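Interrupted Suture Practice on a Tissue Pad
Project report, Skekdale Surgical Skills Course
Prepared by Slamet Mandagi and Lenka Danko

1. Purpose
The project examined how evenly students place and tie interrupted stitches in a pad with two incisions. Work was carried out in August over 14 sessions.

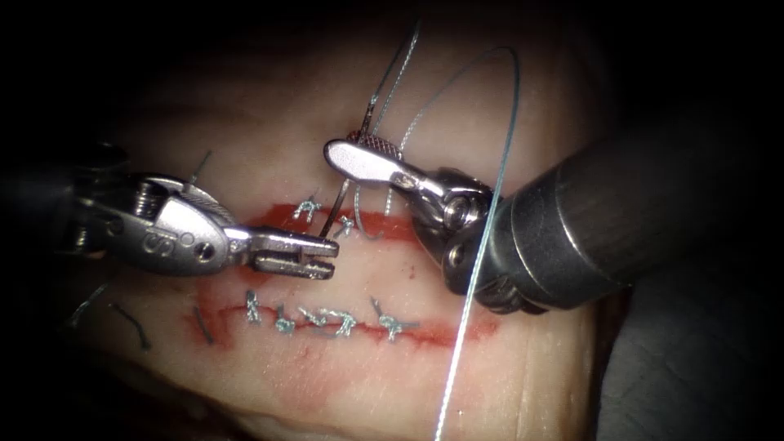 Each student began with the longer incision and moved to the shorter one once the first was closed. Knots were judged on spacing, tension and the length of the cut tails.

2. Materials
The course supplied curved needles and blue suture thread. Pads were stored flat between sessions.

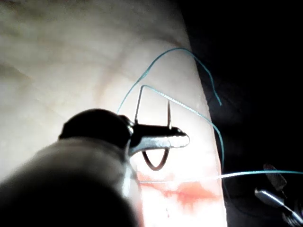 Needle angle caused the most difficulty. Students who entered the pad at a shallow angle tended to pull the edges out of line when tying.

3. Findings
Spacing improved steadily, while tail length remained uneven.

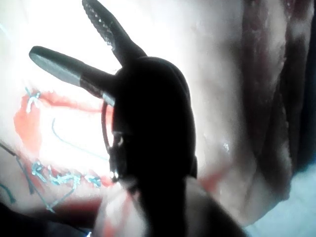 The authors recommend 2 additional sessions on knot tension before students proceed to continuous stitching. Scoring sheets are held in the Nakov reading room.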